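Ticket: Hot water goes cold after a few minutes, second floor only
Opened by: Front office, Namell building
Priority: Low (changed to Normal by requester, changed back to Low, changed to Normal)
Status: Closed, reluctantly

Original request
The second-floor kitchenette and both restrooms get hot water for around 3 minutes and then it turns lukewarm. The ground floor is fine. The ground floor has also been very gracious about it, by which I mean they've started offering us their sink.

Maintenance, first reply
Thanks. Can you confirm whether the taps are fully open when this happens? Also whether the water heater has been switched off and on again.

Requester
The taps are open. I don't have a key to the heater closet, and I have been told in writing not to ask for one.

Maintenance, log of first visit
Heater is the Hosirura unit put in last August. Panel shows no fault code. Set point is fine, and water leaving the tank is properly hot. Whatever is going wrong is going wrong between the closet and the second floor, a stretch of pipe that appears on no drawing I have been given. The drawing I have been given is of the Urnby building. It's a nice drawing.

Things ruled out:

1. Thermostat. Tested, reads true. Swapped it anyway with the one from stores and got the same result, so the original went back in.

2. Tank too small. It has no trouble keeping up with the ground floor, including whoever down there washes a full set of lunch dishes under a running tap every day at noon.

3. Recirculation pump control. The pump didn't start when the timer told it to. Pulled the cover and found the contacts on the relay burned. Went through the spares for a replacement. Anyone doing this later should match the coil voltage printed on the old part and not go by the shape of the housing, a lesson I have now learned on two separate floors.

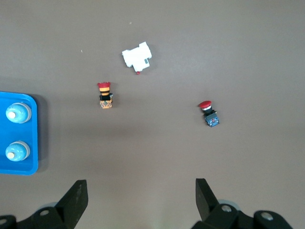
4. Timer. Clock was 19 hours off, so the pump had been scheduled to keep the pipes warm through the middle of the night. Reset it. Left a note on the panel asking people not to adjust it. There was already a note on the panel asking people not to adjust it.

Requester
It's better! We now get lukewarm water right away and don't have to wait for it.

Maintenance, second visit
Understood. That sounds like cold getting into the hot side somewhere. Closed the cold feed to the heater and opened a hot tap upstairs. If everything is sound, the flow should die off to nothing. It ran happily for as long as I cared to stand there, so there's a crossover. The usual suspects are a mixing faucet with worn cartridges, a bad check valve on the return, or something a previous contractor did and felt good about.

Spahić quoted 400 to come out and trace it. I was asked to try a bit longer on my own first – the request was phrased as a compliment.

Shut the stops under each fixture one at a time. Both restrooms made no difference. Kitchenette made no difference either, which annoyed me until I found the mop sink behind the copier paper. Somebody had left both taps open with a shutoff sprayer on the end of the hose, so hot and cold had been mixing in the faucet body for who knows how long. Closed the taps and the crossover stopped.

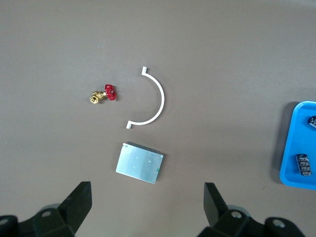
The return line still had no working isolation, so I fitted a new valve there while the system was drained and gave the handle a quarter turn back from fully open so it doesn't seize. Bled the air out at the highest tap. Expect some spitting for a day or so. If it's still spitting next week, reopen this ticket and don't start a new one. There are already two.

Requester
Hot water all morning. Somebody upstairs burned their tongue on tea, but I think that was the kettle.

Can the sprayer stay on the hose? The cleaning crew likes it.

Maintenance
The sprayer can stay if the taps get closed after use. I've put up a sign. It's next to the other sign.

Follow-up
Checked Tuesday, December 9, 2025. Second-floor hot tap still hot after running for 90 seconds and again after five minutes. Pump starts and stops on schedule. Mop sink taps found open. Closed them. Ordered a faucet with built-in check valves, charged to the second floor.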